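Thursday, bench 2, after lunch

Relaid the sorting bench. The old paper had reached the stage where you could read the history of the workshop in glue, and Shazia said she would not put clean samples on it, so off it came. New kraft off the big roll, one piece, no join. It wants to curl along the back. I have told it not to.

Layout as agreed with Fadi: blue masking tape, straight on to the paper, one zone per batch. I did the middle line first and measured out from there, which worked until I stopped measuring. Irfan came past, tilted his head and asked if it was meant to be in perspective. He has been asked to do the next one.
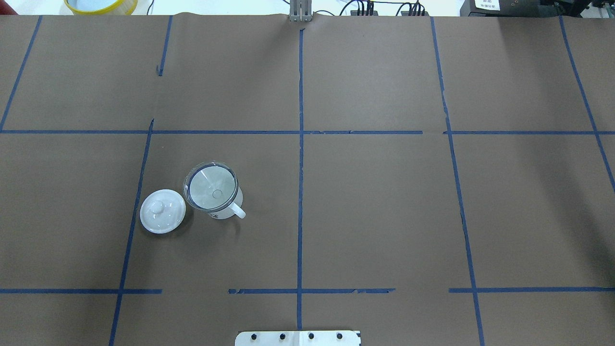
Tape notes, for whoever inherits this. The Wukley stuff tears wherever it likes, so use the scissors, which live in the drawer under bench 1 and not in Humaira's coat. I didn't, and the ends look chewed. A few gaps along the cross lines as well. They can stay - a zone is a zone, and the trays don't care.

Job 633 goes on first, front row, left to right. Jinlong wants the Pimholm offcuts kept well away from it after last time. Leave them bagged until he has signed the sheet.

Still to do: write zone labels (pencil, not marker, it bleeds through), order more tape, weight down the back edge overnight. Paper to be changed again in 30 days or when Shazia sighs at it.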